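Folding and storing cloths in a small kitchen

Posted Oct 1, 2021 by Tímea Boros

When we moved to the flat I had one drawer for all kitchen cloths, and every morning I pulled out one and three others came with it. My mother had a big linen cupboard and never had this problem. I wrote down what works for us now, and I added some things which readers sent me after the page on cleaning sponges.

Washing first

New cotton cloths do not absorb well. They have a finish on them from the factory and the water runs off. Wash them two times before you use them, without softener. I do not use softener for kitchen cloths at all, also not later. If a cloth has become stiff, put 300 ml of white vinegar in the washing machine drum together with the cloths and run a normal warm programme. Never mix the vinegar with bleach.

Greasy cloths I wash separately from the ones for glasses. Grease stays in the water and then the wine glasses get a grey film, and you think that the glass is bad.

Tea towels with turmeric or tomato on them: rub with washing-up liquid, leave it one hour, rinse cold, then wash. After that hang them in the sun. Aiman Ngui wrote to me that for turmeric the sun does more than any powder, and I tried it on our balcony in April and he is right. The yellow was nearly gone by the evening.

Drying

Shake each cloth hard before you hang it. It takes a few seconds and then you do not need the iron. Hang it by the short side if you have the height. Do not put cloths away when they are still a little damp, even if they feel only cool. In a closed drawer they will smell after two days and you must wash everything again.

Folding

I fold in three along the long side, then in half, and in half again. The folded edge should look up in the drawer, so you take one cloth and the others stay. Press the edge flat with your hand before you put it in. If your drawer is low, fold one more time, but thick terry cloths will not like it and they open by themselves.

Measure the inside of the drawer, not the front. Our drawer front is 562 mm wide and I bought dividers for this size, and of course they did not fit. Chukwuemeka Odukoya suggested to use cut pieces of a shoe box until you know which divisions you need - good advice, and I am still using the shoe box.

Which cloth for what

Smooth linen is for glasses and knives. Waffle cotton is for hands. Terry is for the floor and for accidents. Old bed sheets, cut with pinking scissors so they do not fray, are very good for oiling wooden boards. An oily cloth must dry open and flat outside, away from anything that burns, and not be thrown in a heap in the bin. Linseed oil especially can become hot by itself.

Loops

If your towels have no loop, sew one from cotton tape in the middle of the short side, not in the corner. In the corner the towel hangs crooked and touches the worktop.
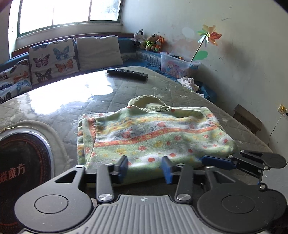

For the tape I take the narrow kind and go over each end with the needle a few times more than seems necessary. The loop carries the whole weight when the towel is wet, and children pull on it.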